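Notebook, play table corner, small workshop room
September, started 9:15

Today I continued with the table set for the children's room. Yesterday Naheed Hashmi and I agreed on the order: first the surface, then the track, then the small things which go on the table. I write it down because last month we did it the other way and I had to take everything apart again.

The white tabletop still has faint streaks. I wiped it with water and a little dish soap, then with only water. Zeeshan Farooqui says the streaks come from the old cleaner, the one from Stuvel, and that they need two or three more washings. Maybe he is right. From the side, against the window, I see them well. From above they do not disturb me so much. I do not want to use anything stronger on it before I ask Floarea Lazăr, who bought the table and has the paper with the care instructions.

Track: I took the grey curved pieces out of box 47. I like these because the tabs on the outer side are easy to hold when you press two pieces together. One curve in the box was bent and I put it away in the drawer with the other damaged ones. Mudassar wants to try to flatten it in warm water. I told him he can try, but please not in the kitchen sink.

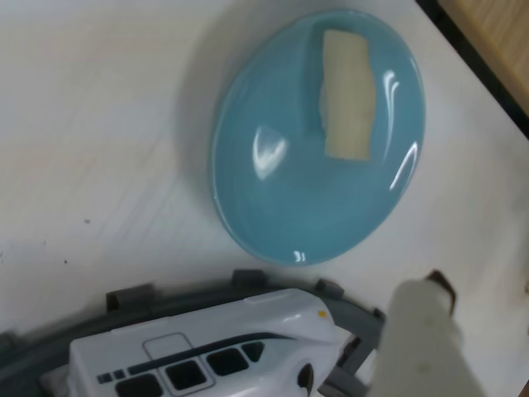
For the sponge we need to decide the size. The full sponge from the Mullusex pack is too big for small hands and also it takes too much water, so the table gets wet and then the track gets wet. I cut one in half along the long side with the bread knife. The cut was not clean, the knife pulls at the foam. Next time I will try to wet the sponge first, press the water out and then cut. Nighat Kakakhel told me she does it in this way at home.

The blue dish is good and I would keep it. The rim is round, there is no sharp place, and you can look through the plastic a bit. It was in the Jarness order, number 1079 on our list. If we order again I would take the same color, so that the children learn that blue means washing things.

I stopped for tea and came back after 15 minutes. Then I tested the way from the dish to the track with my own hand, sitting on the low chair. The reach is fine for me, but I am not a child of four years. Naheed will ask her son to sit there when he comes after school.

Still open:
Ask Floarea about the care paper for the table.
Small specks on the white surface, check if they go away with a wet cloth or if they are in the coating.
Write "sponge, half size" on the list for Ulloa.
Mudassar: bent curve, result?

Finished at 11:40. Bread knife is washed and back in the kitchen.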